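A long thread this evening, so do put the kettle on. I've been promising for weeks to write up what we found out at Clulholm about teaching robots with hand-held grippers, and it's May 25, 2019 and a wet Saturday and I have run out of excuses. 1/

Background for those who've joined since April (hello, and welcome, there are rather a lot of you!). Our little group works on getting two robot arms to do fiddly household jobs together. We don't steer the arms to teach them. A person holds a pair of grippers, does the job with them, and the recordings go off to be learned from. 2/

The learning part we call Grosis. It's named after a misspelling of a misspelling and I've given up explaining it. The grippers themselves are the Prudetti pair, black, one for each hand, and very much the reason my wrists ache on a Thursday night. 3/

The question we set out to answer sounds almost too small to be worth a thread. When a person shows the robot a job, how much should they be allowed to dither? 4/

By dithering I mean all the little human things. You pick something up, you don't like how it's sitting, you put it down again. You get halfway across the table and stop and have a think. You nudge the thing you're aiming at with your other hand, then nudge it back. Everybody does it, and you don't notice you're doing it until you watch yourself afterwards, at which point it is agony. 5/

When we began, the rule was no dithering at all. If a person paused or regrasped, that go was thrown away and they did it again. It made for beautiful recordings. Smooth as butter, every one of them. I was very proud of them and showed them to anyone who came through the door. 6/

And the arms trained on them were lovely to watch too, right up until something went slightly wrong, when they became completely hopeless. If the grasp was a touch crooked they carried on as though it were perfect, and pushed, and kept pushing. You could have made a cup of tea and come back and found them still pushing. 7/

Which makes sense once you've said it aloud. We'd never shown them what to do with a crooked grasp. Every crooked grasp had gone in the bin! All the useful bits, the bits where a person spots a problem and sorts it out, were exactly what I'd been so carefully tidying away. 8/

I'm not claiming we're the first people to think of this, by the way. There is plenty written about robots needing to see mistakes being put right. What I hadn't seen was anybody trying it with this sort of set-up, two hands and small stiff objects, and asking how much mess is too much. 9/

So we collected again, and this time we kept three piles. The tidy pile, same rules as before. The natural pile, where people were told to do the job however they liked and nothing was thrown out unless the recording itself had failed. And what we called the mended pile, where we asked people to begin with a poor grasp on purpose and then put it right. 10/

In the end we had 164 goes in each pile, which was not a number anybody chose. It was how many we had in the mended pile when the person doing most of them said very politely that they would not be doing any more, and we trimmed the other two to match. 11/

Eleven people took part in all. I'd have liked more, and so will the reviewers, I'm sure. But it did give us a decent spread, from people who'd built the grippers to people who had never held one and kept trying to put them down like a cup. 12/

Now, before the results, a word about the thing that very nearly sank us, which was speed. The natural pile was much slower, as you'd expect. Long pauses, lots of hovering. Our first Grosis run on it produced an arm that hovered too. It would get most of the way to where it was going and then just wait there, terribly thoughtful, for ages. 13/

I found this quite touching but it is no use to anyone. What we do now is squeeze the pauses. If both hands are very nearly still for a while, that stretch gets shortened before training, and the regrasps and wobbles and second tries are left entirely alone. It's a crude fix and took an afternoon, after a month of cleverer things that didn't work. 14/

One wrinkle if you try it yourselves: check both hands together. We first did it hand by hand, and of course very often one hand is holding something steady while the other one works. Squeeze those stretches separately and the two hands drift out of time with each other, and your robot learns to clap. 15/

Right, the results. We gave each trained version 28 tries at the same job, with the starting positions shuffled. The tidy version managed 11. The natural version, with the pauses squeezed, managed 19. And the mended version, which I had privately bet on, managed 13! Barely better than tidy! 16/

I was so sure about that one that I made us check everything twice. We found nothing wrong. 17/

My best guess is that people are not very good at being wrong on purpose. Ask someone to start with a poor grasp and you get a sort of stage poor grasp, the same one over and over, much worse than anything they'd do by accident. Then they fix it in one big confident movement. Real mistakes are small and all different and get fixed in little anxious nibbles. So the arms learned one dramatic rescue and hardly ever needed it. 18/

I might be quite wrong about that. We haven't tested it properly and I'd love to hear from anyone who has. 19/

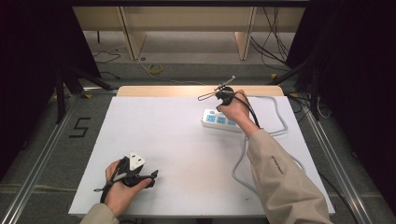 I care most about what happens in the last stretch of a job, when the thing you're carrying has to meet the thing it belongs with, because that's where the piles differed most. Early on, when you're simply bringing something across, tidy and natural were nearly the same. Look at the way the white plug sits in the left gripper, tilted up and a bit over to the right, with all that open board still between it and the power strip. A person carrying a plug at that angle knows perfectly well it'll need turning before it meets a socket, and some turn it straight away and some leave it to the last moment. The tidy rules had quietly pushed everyone towards turning it straight away, as it looks neater. The natural pile had both, and the arms trained on it could do either. 20/

I think that's my favourite finding and it isn't even in the table of numbers. We only saw it when we sat down and watched the goes side by side, hours of them, with biscuits. I'd recommend that to anyone starting out in this line of work. Watch your own recordings far longer than feels sensible. 21/

Leads deserve a post to themselves as well. A flex has opinions. It drags and it springs back, and it will pull whatever's on the end of it round just as you've got it lined up. In the tidy pile, a go where the flex misbehaved usually got thrown out, so once again the arms had never met one in a mood. 22/

A few practical things, as people always ask. We swap who's holding the grippers before they get tired, because tired people go smooth and lazy and it shows. We don't let anyone watch somebody else's go first, or they copy it. And we write a line of notes after each go while it's fresh, even if the line is only "bit of a muddle". 23/

Several of you asked last time whether left-handers make a difference. We had too few to say anything sensible. They were all rather better at it than me, for what that's worth. 24/

What we can't say yet: whether any of this holds for soft things. Small stiff objects are forgiving in their way, they stay the shape you left them. We've a plan with the Agbayani workshop to try the same comparison on cloth, and I fully expect the answer to come out different and annoy me. 25/

We also can't say how much mess is too much, which you'll remember was the question in the first place, oh dear. The natural pile never got messy enough to do any harm. Perhaps with a great many more beginners in it, it would. That's the next round of collecting, if my wrists hold up. 26/

The write-up is very nearly done. I keep rewriting the paragraph about pauses, as it's the part people will want to copy and I'd like them to be able to. If you'd like to read the draft and be rude about it, send me a message and I'll pass it along. Kind rudeness preferred but I'll take what comes. 27/

Thank you for reading all the way down here, and to everyone who held the grippers for us and let me watch them dither. I'm off to find some supper. Questions very welcome underneath, I'll go through them tomorrow with a coffee. 28/28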